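Section 4. Setting Up Your Lukcombe Fruit Keeper
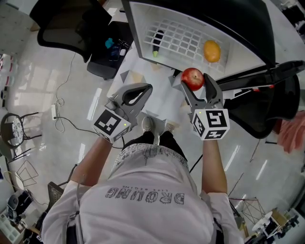 Fig. 4. Red apple with shiny skin.

Choosing a spot

1. Pick a shelf or counter away from the stove. The Keeper is a cooler, and asking it to compete with an oven is unkind.
2. Leave 2 inches behind the back vent. The wall will not mind.
3. Plug the cord straight into the outlet. Let the unit run empty for 4 hours before loading.

Loading

4. Sort the fruit. Bruised apples go in a pie, however fond of them you are.
5. Lay the fruit in a single layer on each tray. The large tray holds 15 medium apples. It will also hold 16, and then the door won't close.
6. Slide the trays in until they click. If yours came from the older Drosetti model, they will fit nearly all the way and never click. Order new ones.
7. Set the dial to 4. Settings above that are for root vegetables and optimists.

Note: Bananas do not belong in the Keeper. We get letters about this every May.

Caution: Unplug the unit before wiping the inside. Do not use bleach, steel wool or the dishwasher.

Caution: Do not stack anything heavier than 50 pounds on the lid. This includes children, who will offer.

If the light on the door blinks, close the door. If it still blinks, close it again with feeling, then turn to Section 7.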